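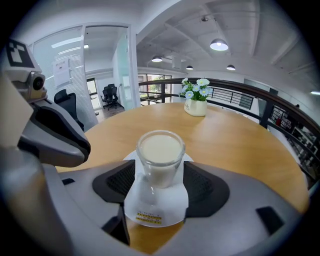 Looking after a hand-held gripper: pads, hinges and a very full glass
Project report, Applied Mechatronics
Jonalyn Umali and Marites Barredo
Supervisor: Idalina Leitão
Handed in 2019-05-21

1. What we set out to do

Our project was to take one pair of hand-held grippers at Sterkby and learn to keep it working properly. We did not design anything new. When we chose the topic a few people on the course told us it sounded like the dull option, and we can report that they were wrong. We had a great time with it, and we now know far more about hinges than we expected to!

The grippers are carried by a person, one in each hand, and used to pick up everyday objects while a camera records from above the pads. In February the left one had started to close unevenly. One pad touched the object before the other, so anything light got pushed sideways before it was held. Tassanee Onsri, who had been using the pair most, had got into the habit of turning her wrist to make up for it. The recordings were still usable, but her wrist was sore and the habit was showing up in every grasp.

2. Finding the fault

We started with the pads, as they are the part that wears. Each has a textured face set in a smooth surround. We cleaned the faces with a soft brush and lukewarm water, let them dry overnight and tried again. The grip improved a little on smooth objects but the closing was still uneven.

Next we opened the casing. The log that came with the pair gave its last service at 3,000 closings, and from the sheets we worked out that it had done at least as many again. The pin on the slow side had a dry ring of dust and old grease round it. When we moved the finger by hand with the spring off, we could feel it drag over the last part of its travel. Marites noticed that it dragged less if the casing screws were loose, which gave us our second fault: the casing had been done up too tightly and was pinching the finger.

3. The repair

We took out both pins, wiped them down and put in new ones from Castillo. The first set was slightly too long. We could have filed them, but Idalina asked us to send them back and wait, and the right ones came 11 days later. We used the time to write the check sheet in section 5.

For grease we used a very small amount of the light Keline one already in the cupboard. Our first go was too generous and it crept out towards the pads, so we had to clean everything again. A dot on the end of a cocktail stick is plenty.

Then the casing screws. We did them up crosswise, a bit at a time, moving the finger after each turn and stopping as soon as we felt any drag. It took most of an afternoon and was oddly satisfying.

Last came the camera and the marker panel. Both had been disturbed when the casing came off, so we set the camera straight and pressed the panel flat again. A panel that lifts at one corner gives a wobbly position, and we chased that wobble through a whole session before we spotted the cause.

4. Trying it out

We wanted a test that would show uneven closing straight away, without a screen. Foam blocks were too forgiving. Marisol Van Dusen suggested a drinking glass, filled well up and stood on a saucer, and this became our favourite test by far. If one pad arrives early the glass shifts on the saucer and you hear it before you see it. With a pale, creamy drink in the glass you can also watch the level tilt from across the table — much easier than with plain water.

We do this on the round table upstairs, by the railing. Before the repair the glass slid in almost every try. Afterwards we had 2 slides in the whole first session, both when the operator came in at a steep angle. We did spill once. It was while changing over, with the gripper nowhere near the glass, so we have left it out of the results.

Tassanee then used the pair for about 8 hours of ordinary work, spread over the following week, and gave up turning her wrist partway through.

5. The check sheet

Before a session
Look at both pad faces for crumbs, dried liquid and lifted edges.
Close slowly on nothing and watch that both sides meet together.
Press the corners of the marker panel.
Wipe the camera lens with the dry cloth, never the pad cloth.

After a session
Brush the pads. If anything sticky has been handled, wash and leave open overnight.
Write the number of closings in the log, even if it is a guess (mark it as one).

Every month
Feel for drag with the spring off.
Check the casing screws crosswise. Do not tighten them just because you have the screwdriver out.

6. What is left

The right-hand gripper has only been cleaned. Its pins are the old ones and we would like the next group to change them before it starts to drag too. We would also like to try the softer Clarnora pads, which we ordered but have not fitted yet. They are in the second drawer, in the bag with our names on it, together with the spare pins.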